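Irstead Round Dining Table, Light Timber
Floor stock and made to order

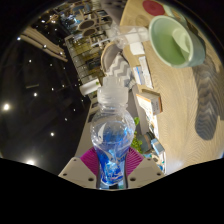 The Irstead is a table for people who intend to eat at it and will, within 5 days, be using it for everything else. We've owned one at home for years. It has held dinner perhaps a third of the time. The remainder has been mail, water bottles, homework, half a bicycle and a bowl that was bought for fruit and now holds keys.

The top is light timber with a fine, wavy grain that you notice most when the afternoon sun comes in low and shows you every crumb. The edge is curved the whole way round. You will still walk into it, but you'll bounce off at a more forgiving angle, and small children seem to come away with their foreheads intact.

What it does well

It seats four in comfort and six if everyone likes each other. There is no head of the table, so the usual argument at Christmas has to be about something else. The pedestal base leaves room for knees, and a dog.

The finish is a matte hardwax oil. Spills wipe off if you get to them the same evening. A sweating water bottle left overnight will leave a ring, and the ring will fade over a week or two, or when you give in and re-oil. We sell coasters. We are aware of how often coasters end up anywhere but under the drink.

What it does less well

It won't extend. Customers ask, we say no, they ask whether there's a leaf hidden under there somewhere. There isn't. If you regularly feed ten, look at the MacLeish, a long rectangle with two leaves and the charm of a boardroom.

It's also heavy. The top and base travel separately and you want two adults to put them together, preferably two who are still speaking after the staircase.

The colour will warm over the first year, particularly near a window. Move your bowl and placemats from time to time or you'll have a permanent record of where they sat.

Sizes and prices

Small, 105 cm across: $1,597
Large, 135 cm across: $3,000
Large with four Flenico chairs: $3,492

Yes, we've done the arithmetic on that last one too. Tiziana Cattaneo set the package price when we were overstocked on chairs and has declined to revisit it. It stands while the chairs do.

Height is 74 cm for both sizes. Delivery within the metro area is included. Regional delivery is quoted by postcode, and islands are quoted with a sigh.

Chairs and cushions

The Flenico has a rounded back and tucks in properly under the Irstead, leaving you a walkway behind it. Most other chairs will fit. Bring a measurement from floor to armrest if yours have arms; anything over 68 cm will knock the underside of the top.

Chevron cushions in grey and white are sold separately, in pairs. They're meant for the seat. A good many of them get slung over the chair back and left there, where they look quite nice and support nothing. Covers come off and go through a cold wash. Don't tumble dry them unless you own smaller chairs.

Care

Wipe with a damp cloth, then a dry one. No spray polish, no bleach, nothing with lemons on the label. Re-oil once a year; we do ours in December before the relatives arrive. One tin does a large top with enough left over to go hard in the shed.

Questions we get at the counter

Can I put a hot dish straight on it?
You can. We can't stop you. Use a trivet.

Is the grain the same on every table?
No. Skye Dalgleish will send photos of the tops in stock if you email the showroom. Choose one and she'll put your name on it in pencil, underneath.

Will it fit through my door?
The small will go through a standard doorway on its edge. For the large, measure the door, the hallway, and whatever is around the corner from the hallway. The corner is what gets people.

Do you take old tables away?
For a fee, provided they're empty. Please check under the mail.

Itiden Furniture. Prices and stock checked 27/06/2023. Ask for Rory Chisholm for trade orders.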